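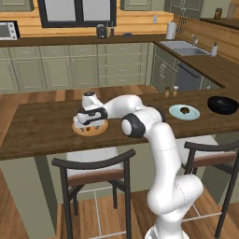 Test your pick and place moves in simulation before you let a home-built arm anywhere near real plates. Biggest time saver we have, and it costs an evening of setup. Model the kitchen at the right scale, counter height especially, then run the move slow and stop it at the worst point. With the gripper low over the orange plate like that you get to check the stuff you'd never crouch down to look at in real life – do the fingers clear the rim, where's the elbow, is the arm going to lean on a bar stool. Put things in the model that you don't plan to pick up. The donut on the blue plate and the two shakers at the back are there all the time in ours, and they catch more bad paths than anything else.

Rest of these are notes from the build, in no real order. Juniper Ferreira did most of the wiring, I did most of the swearing. Arm lives on a cart in the Prutusau shop when it's not at my place.

Mounting

Don't clamp to the countertop overhang. Ours flexed and every move was off at the tip. Floor stand or a heavy cart with locking feet. Sandbag on the bottom shelf if it still rocks.

Measure from the base plate, always. Not from the counter edge, not from the wall. Write the numbers on tape and stick it on the cart. Mine were in a notebook and the notebook was at the shop.

Bolts loosen. Paint pen across each bolt head and onto the plate, then a quick look tells you if one has turned. Blue threadlocker on the base ones, none on the fingers becuase you'll be swapping those.

Plates and food

Start with something dry and firm. Bread roll, stale is fine. Frosted anything is a pain, it gets in the finger joints and sets hard.

Round plates slide. Square of shelf liner underneath, cut smaller than the plate so it doesn't snag.

Come straight down on the food, close, lift straight up, then go sideways. Diagonal lifts drag the plate along with it. We lost 2 plates learning that, both mine.

Wide rims need a higher approach. Add clearence to whatever the sim says – our real gripper sags a bit when the arm is stretched out.

If it's going to be eaten, use food-safe covers on the fingers and throw them out after. Plain silicone caps work. Tape doesn't, it peels in the first wash.

Cables

Leave slack at the elbow and the wrist. Move the arm by hand through the whole range with power off before you tie anything down. Then tie loosely. Then move it again.

Hook and loop straps, not zip ties. You'll be back in there next week.

Keep the power supply off the counter completely. Kitchens have splashes. Plug into a GFCI outlet, run the cord down the back where no one trips on it.

Stop button goes where you stand, not where the arm is. Obvious, I know. Ours was behind the arm for most of December.

Making the model match

Tape measure, counter height first, then depth, then wherever the arm sits. Cabinets don't matter much unless you can reach them. Spent a whole night on drawer fronts, waste of time.

Do get the stools and the faucet right if they're anywhere near. Also the window trim if the arm goes high.

Weigh the real food and type it in. The default weight in Kiranora (the sim we use) made everything act like foam. Changed it and the grip force finally made sense.

Save a copy before you touch the friction settings. Seriously. Name it something you'll recognize, not "kitchen new new".

Run each move 9 times in the sim before it goes on the arm. If one fails, fix it and start the count over. Emerson Brandão thinks this is overkill. Emerson hasn't bought plates.

First real run

Half speed or less. Hand on the stop. No kids, no pets, sleeves rolled up and hair tied back.

Empty gripper first, then foam block, then the bread roll. Plastic plates untill you trust it.

Check the motors with the back of your hand after 6 minutes, power off. Warm is ok, too hot to keep touching is not. We had one cooking itself over a collision limit set too loose.

Wipe down the arm with a damp cloth, never spray it. Spray goes in the joints.

Parts

Finger pads are from Rezende, the soft ones. The hard ones skate on anything glazed. Joint caps we printed, second try fit. Print one, test it, then print the set.

Total on small hardware was over $33, mostly bolts in the wrong length. Take the old bolt to the store with you.

Next up is getting it to put a plate down without the clunk. Lowering the last inch at quarter speed helps, still fiddling with it. If you've got a trick for that leave it in the comments.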